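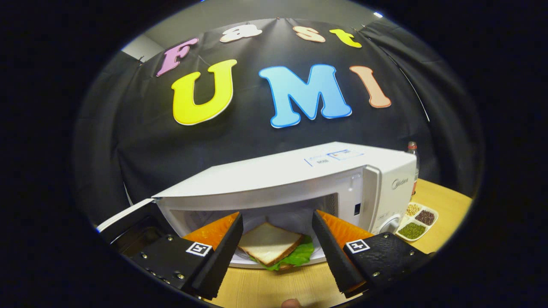
Chapter 6

Why Soup Goes Cold: Heat and How It Moves

I learned most of what I know about heat from a bowl of leek soup. It was January, I was renting a room above a bakery in Flondisholm, and I had carried my supper up two flights of stairs, put it on the windowsill and gone off to look for a spoon. By the time I found one the soup had a skin on it and I was cross. I ate it anyway (I was a student, of course I did) and while I was eating I started wondering where all that warmth had gone.

It had to be somewhere! Energy doesn't vanish, as we saw in the last chapter. So some of it had gone down through the bowl into the stone sill, some had gone up with the steam, some had drifted off in the air above the rim, and a little had simply shone away as infrared, which our eyes can't pick up but our cheeks can. That's four ways out of one small bowl, and by the end of this chapter you'll be able to say something sensible about all of them.

First, though, a muddle we need to clear up. In everyday talk we use "heat" and "temperature" as if they were the same word. In physics they aren't. Temperature tells you how vigorously the particles in something are jiggling, on average. Heat is energy on the move from a hotter thing to a colder one. A spark from a sparkler may be far hotter than a bath, but I'd much sooner have the spark land on my hand than try to warm a house with it – there's so little stuff in it that it has hardly any energy to give.

My old teacher Kazimír Dvořáček used to make this point with a bent nail and a bucket. He'd heat the nail in a flame until it glowed, drop it in the water with a terrific hiss, and then ask us to read the thermometer. It had barely moved. We all felt cheated, and I have remembered it ever since.

You'll meet three quantities again and again in what follows: the mass of the thing being warmed, the rise in its temperature, and its specific heat capacity, meaning the energy needed to warm one kilogram of it by one degree. Water has a large one, so kettles seem to take for ever and seaside towns stay mild well into autumn. Metals mostly have small ones, so an empty saucepan left on the hob gets dangerously hot in no time.

Try these before you read on. Jot down your answers in pencil, as we'll come back to them in section 6.4.

Why does a tiled floor feel colder to bare feet than a rug in the same room?

A heater supplies 3000 joules every second. How much energy has it supplied after 89 seconds?

Would my soup have stayed warm longer with a plate on top? Which of the four ways out would the plate have blocked?

6.1 Conduction: passing it along

Put a metal spoon in a mug of hot tea and leave it there while you read this paragraph. The end in the tea warms first. Its particles jiggle harder, they jostle their neighbours, and the neighbours jostle theirs, all the way up to the handle. None of the particles has travelled along the spoon, but the energy has. Now feel the handle, carefully, and then do the same with a wooden spoon.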